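Comparing property tax rates across towns: is anyone's spreadsheet any good? 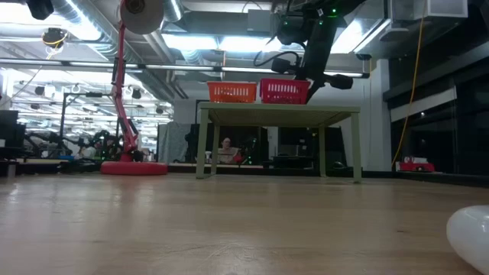 marrowbone_k wrote:
So I've been trying to put together a table of property tax rates for every town in our county plus the two next door, and I'm losing my mind a little. Half the towns publish a rate per thousand of assessed value, the other half give you a levy total and leave you to work it out, and Flundley publishes both and they don't match. What I've ended up doing is sorting everything into two piles, like the orange basket and the red-pink basket side by side on that green table: orange for figures I'd put in front of the town council, red-pink for figures I wouldn't show my own brother. At the moment the second one is winning. Has anyone done this before and is there a trick to it?

tallowfield wrote:
Did this for my own county a few years back. 36 towns, took me from December to the spring (evenings only, I have a job!). The trick is to ignore the published rate completely. Get the actual levy, get the total assessed value, divide. Then at least you're wrong the same way everywhere.

marrowbone_k wrote:
Ha, okay. But assessed value isn't the same thing from town to town, is it? Ererbridge reassessed last year and Flundley hasn't touched theirs since I was in high school. So a house that would sell for the same money in both places is on the books at wildly different numbers.

tallowfield wrote:
Right, so you need the equalization ratio as well. The state puts those out. Multiply through and you get something close to a real rate.

penny_ante_pete wrote:
I'm going to disagree with tallowfield here. Those ratios come from sales, and in a small town you might have a handful of sales all year, and one of them is a guy selling a lake house to his cousin. I'd take the bill on a typical house over a fancy "real rate" any day. People pay bills. Mine went up 126 dollars this year and my rate went DOWN.

tallowfield wrote:
Sure, but a typical house in which town? You've just moved the problem. Ererbridge's typical house is a lot more house than Flundley's.

penny_ante_pete wrote:
Fine, but it's a problem I can explain to my neighbor. Try explaining equalization over a fence.

quillback wrote:
Has anybody tried Driseo for this? It pulls town budgets into one big download. I used it for school spending and it saved me weeks, but the notes on where each number comes from are thin, and a couple of fire districts were missing.

marrowbone_k wrote:
I looked at it! The fire districts are exactly my trouble. If you leave them out, the rural towns look like a bargain, and they aren't. One place on my list is a 3000 dollar bill without the fire and library lines and noticeably more with them.

quillback wrote:
Yeah, then I'd use it for the levies only and add the districts by hand. Boring, but you'll trust it more.

penny_ante_pete wrote:
And put the year on every single row. Fiscal years don't line up between counties. I got burned on that one.

marrowbone_k wrote:
Oh no. I have not been doing that. Back to the first tab, I guess. I'll do both columns, equalized rate and typical bill, and post the file when the districts are in.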